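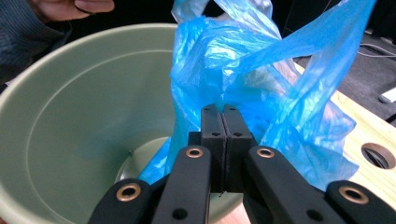
The bags go out on Saturday

In Vernance, household plastic film is picked up once a month, on a Saturday, before 7 a.m. Residents put it out in a tied bag next to the regular bin. The town stopped sending film to the landfill in February, and a small sorting firm called Zelasley now takes all of it.

Film is the part of the trash most recycling programs refuse. It wraps around the shafts of sorting machines and shuts down the line. Aiman Pasaribu, the plant manager at Zelasley, used to work at a paper mill in Tarnuvura, where crews spent the first hour of every shift cutting bags out of the rollers.

"We keep it separate from the start," Pasaribu said. "Once it gets mixed in with bottles and food, you've lost most of it."

The plant runs on 48 acres outside town, most of it storage yard. Film is sorted by type, washed, dried and pressed into bales of 300 pounds. Clear film sells for the most. Colored bags bring less and usually end up as drainage pipe or plastic lumber.

Of the 2,387 households on the route, 69 percent put out a bag last month. The town would like that number to be higher before it renews the contract. Bread bags, shipping wrap and dry cleaning covers are accepted. Chip bags are not, and neither is anything with a paper label still on it.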